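Work and Automation: Notes for Session 3
The packing line at Kozma
Prepared by Shanti Katiyar. Revised 24 August 2022.

Purpose of the session

Participants should leave able to describe how a job changes when part of it is given to a machine, and to tell the difference between a task, a job and a role. The case for discussion is the supply depot at Kozma, where Rerkia packs and checks first-aid kits for factories, schools and bus companies. Please read the case before class and bring written answers to the first two discussion points.

Background to the case

The Kozma depot employs 34 people. Before the change, each packer worked at a bench with open shelves behind it, filled a case from a printed list, closed it and placed it on a cart. Output on a normal shift was 600 cases. After two-finger robot arms were installed on part of the line, the planned figure rose to 800. Management presented the difference as a gain in speed. The packers, when interviewed, spoke mostly about other matters: who sets the pace, who is called when the line stops, and who signs the check sheet.

The arms were supplied by Fonton and set up over one summer. Imre Fodor, the shift lead, was given two days of training. The packers were given a half-hour talk. Several of them later became the people who reset the arms after a stop, a duty that did not appear in any job description until the following November.

Tasks that moved and tasks that stayed

Lifting, turning and placing moved to the arms in large part. Judgment stayed with people. A packer still decides whether a dented case may be shipped, whether a substitute dressing is acceptable, and whether a customer's odd request is a mistake. Lajos Kiss, who had packed by hand for many years, described his new work as "watching with my hands in my pockets, and then running." His remark is worth close attention. Watching is tiring, and it is seldom counted as effort when pay grades are reviewed.

New tasks also appeared. Someone must record each stop and its cause. Someone must teach the arm a new case when the supplier changes the handle or the latch. At Kozma this teaching was first treated as a favor done by willing staff. Yabsira Tamiru, the employee representative, argued that it was skilled work and should be graded as such. The question was still open when the case was written.

A metal case with a hinged lid is harder for a two-finger gripper than it is for a person. A packer adjusts grip without thinking; for the arm, each approach has to be set and tried.
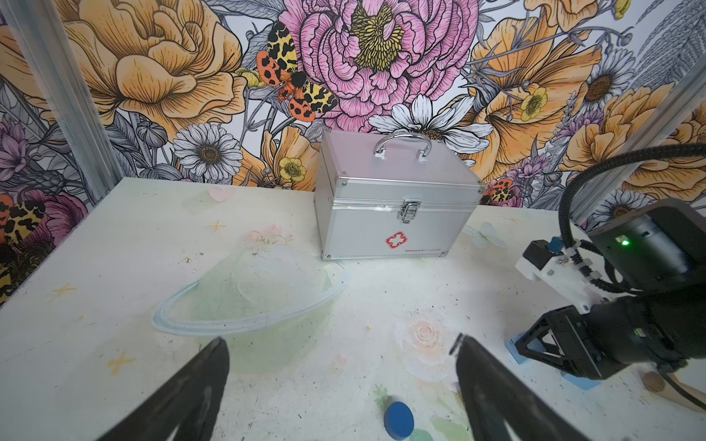 The first-aid case and the gripper fingers, with a second arm at the right. 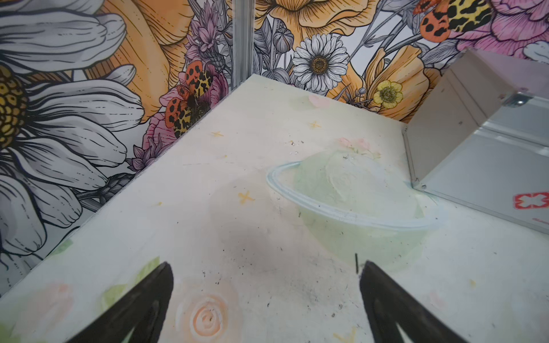
Pay and grading are usually the first subjects raised in discussion, and they deserve time. Participants should also consider the order in which decisions were made. At Kozma the equipment was chosen first, the layout second, and the staffing plan last. At Dusness, a smaller Rerkia site, Andor Takács asked the packers to list the parts of the work they most wanted to give up before any supplier was contacted. Heavy cartons came first on that list — the cases themselves came near the bottom.

Discussion points

1. Which of the new tasks at Kozma should be written into a job description, and at what grade?
2. Who should have the authority to stop the line, and what record should be kept when it is used?
3. Compare the order of decisions at the two sites. What did the Dusness packers gain by being asked early, and what limits did they still face?
4. A packer who resets an arm is responsible for the next case it handles. Is this fair? State your reasons.

Written work

Submit a two-page note addressed to the depot manager, recommending one change to the way duties are divided. Notes should refer to the case by section heading. Late work is accepted only by prior agreement with the instructor.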